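Print this page | E-mail this to a friend

Filed under: Help Wanted > Makers, Tinkering & Shop Projects

Wanted: one or two people with patient hands (Wokutdale, evenings)

Hi, I'm Kuldeep Bhatia, and I rent a corner of the shared workshop on the Vuvport side of Wokutdale. For most of this year I've been building a pair of hand-held grippers, and the plan is to teach a small robot arm of my own to pick up fiddly little things. The project is called Sengar – don't ask, the name was on the box the first motor came in. The grippers work well enough that I need hands other than mine on them, and that's where you come in!

What you'd be doing is simple to explain and a bit harder to do. You stand at the table, take one gripper in each hand, and move small plastic parts where the session sheet says. Then you do it again. Some tries go nicely, some don't, and I want both kinds, so please don't apologize to me when you drop something (people always do).
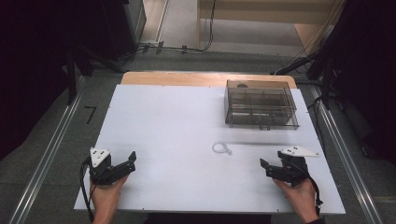
I've been doing all the sessions myself so far and I'm bored of my own habits. I always come in from the same side, I always squeeze too early, and an arm that learns from me will learn exactly that. Left-handers are very welcome, and so is anybody who sews, ties flies, solders or does nails for a living. You don't need to know a thing about robots. If you can thread a needle without swearing you're overqualified.

A session is 54 tries, split into short blocks with a break whenever you like. I'm hoping to reach 975 tries by the end of July, which is a lot of picking things up and putting them down, I know. Start time is usually 4 in the afternoon and I lock up at 10, so come for whatever stretch suits you. Your arms do get tired the first time – bring a sweater too, the heating is more of a rumor.
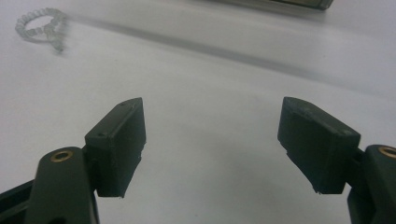
Fingers open, loop in the top left corner.

The other half of the job, if you want it, is bench work. I'd love someone who likes printing and filing and is willing to argue with me about finger shapes. My next version is called Cinine and it exists as a sketch and one bad print, so there's plenty of room for your ideas. Bring your own calipers if you're fussy about calipers. I am, and I don't lend mine.
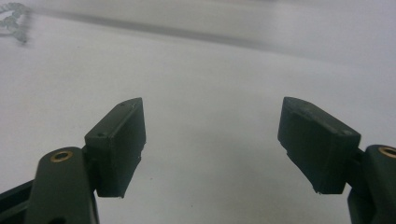 Pay is modest. It's my own money, we'll agree on a flat amount per session before you start, and I settle up the same evening. For bench work I'd rather trade, so think shop time, filament and a shelf of your own. The pads are first on the list for anyone taking that on: their lower edges are chipped and ragged, and I want a cleaner version with the two small holes kept where they are. The brass bushings in the arms can stay too, I like those.

Please be over 18, okay with standing, and okay with me keeping the recordings of the table and your hands. I don't need a resume. Write me a few lines about what you make or fix and which evenings you're free, and leave it in the Sengar tray by the workshop door or use the e-mail link on this page. First visit is just a look around and a go with the grippers, and if you hate it you can go home, no hard feelings.

Kuldeep

Print | E-mail this listing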